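The Evening Voice of Prasholm: A Conversation with the Host of Correa Hour

Published October 20, 2024

Listeners to Prasholm Community Radio will know the presenter of Correa Hour by voice long before they would know the face. The program, which takes its name from the street where the station has its studios, has been on the air for 16 years and has now passed 200 editions in its present two-hour form. The host, who by station custom does not use a name on the air, met with us after a recent broadcast.

The host's first work in broadcasting was reading shipping and weather notices for a small station in Nanach. "I was given four minutes and a sheet of paper," the host recalled. "If I finished early I had to fill the time myself, and I learned to talk slowly."

A move to Prasholm followed, first as a relief announcer and later as producer of the overnight schedule. Correa Hour was proposed as a short series of local interviews. The station extended it in March of its first year, and it has held the same evening place since then.

"We wanted people to hear their neighbors speak at length," said the host. "A baker can talk for half an hour if you let her. Most programs cut her off at three minutes."

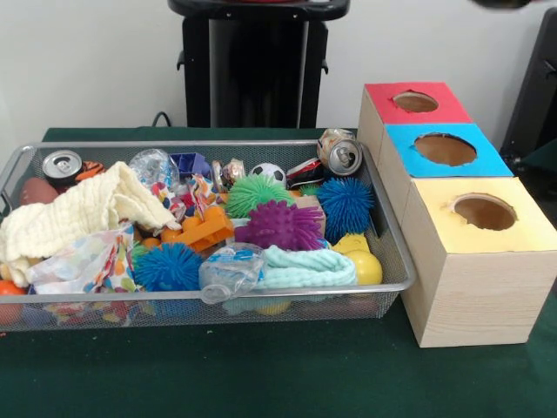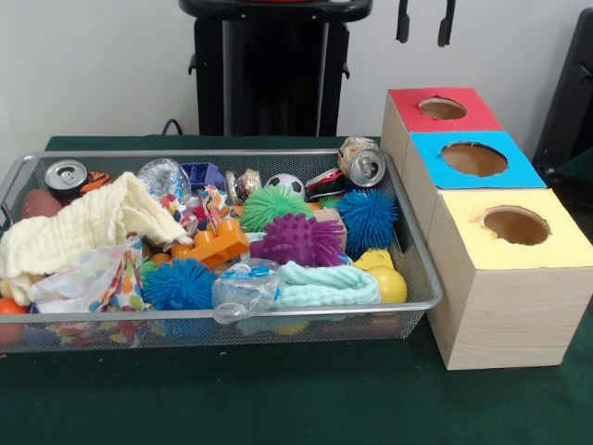
Photos: Prasholm Community Radio

The production team remains small. Two producers book the guests, and the host prepares the questions alone, usually on the morning of the broadcast. Music is chosen by a third colleague from the station library – a collection the host describes as "very strong on brass bands and very weak on anything after 1995."

Asked about the most demanding edition to date, the host named the live broadcast from the Brerorine ferry terminal, when the line to the studio failed and 29 minutes of the program were carried over a telephone. "The guests were calm. I was not. We kept going, and the letters afterward were kind."

The station has since set aside a training place on the program for new presenters, who are each required to complete 50 hours in the studio before they go on the air. The host supervises them in person and listens to every practice tape.

"They all speak too fast in the beginning," the host said. "I give them the weather to read."

Correa Hour will keep its present schedule through the winter. A series of editions recorded in Nanach is in preparation, and the host expects to return to the old station building for the first of them.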